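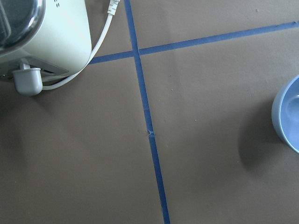
Restoration and Storage > Buying and Selling

Thread: Selling a part-stripped coupé, finish it first or sell as is?

Troels_B
5 June 2021
I've got a Karetti coupé that my uncle took apart for a respray and never put back together. The shell is in primer and stands on a dolly. Doors, glass and trim are boxed up and mostly labelled. The engine is complete but hasn't run for 23 years. I need the garage back and can't decide whether to build it up or sell it as it stands. Any views from people who have done either?

skarp_bundgaard
Sell it as it stands. I finished one in the same state and it took me seven years. The chrome alone cost more than I'd paid for the car. I got my money back on the parts and nothing for the hours.

Malou H
Depends what's missing. If the rear lamp surrounds and the dash switches are there, a buyer will pay properly for it. If they aren't, expect low offers. Þorgeirsson used to remake the surrounds but the last batch fitted badly and I don't think they do them now.

Troels_B
Surrounds are there, one has a crack. Dash switches I have found all but the heater one. The front bumper is in two pieces and I can't tell if that's how it should be.

Malou H
Early cars had a two-piece front bumper with a joining plate behind the number plate. Later ones were one piece. What's the chassis number start with?

Troels_B
Starts with a 30.

Malou H
Early car then. Two-piece is right. Look for the joining plate, it's a flat bit of steel with four holes and people throw them out.

jmontes
I'd disagree with Skarp. He went for a full restoration. Getting one back together and rolling on its wheels is a different job. Hang the doors, fit the glass, get the brakes working and stop there. Buyers like to see that the panels line up. Boxes put most of them off.

skarp_bundgaard
Fit the glass in a shell that's still in primer? The next owner will have it all out again to paint it, and those seals don't like being done twice.

jmontes
Fair point on the glass. Leave that out. I'd still hang the doors and bonnet.

S. Kartha
Whatever you do, check how long the primer has been on. Ours had been sitting in an unheated barn and there was rust under it along both sills. The buyer found it with a magnet and a torch and knocked 20 per cent off.

Troels_B
It's been on since the strip-down. Garage is dry but not heated. I'll rub a bit back on the sill tonight and look.

S. Kartha
Do the bottom of the A-posts as well.

jmontes
Where would you sell it? Duvinlow do a project section in their June sale but the fees are steep for a cheap car.

Malou H
I sold mine through the Plestus listings. More than 30 messages, most of them asking if I'd split it for parts. The man who bought it came with a trailer and cash.

Troels_B
Sill is clean where I rubbed it. Nearside A-post has some bubbling at the bottom. Joining plate was in the box with the wiper motor. I'm going to hang the doors, leave the glass out and list it with the A-post mentioned.

skarp_bundgaard
Put the heater switch in the advert as missing too. Someone on here may have one.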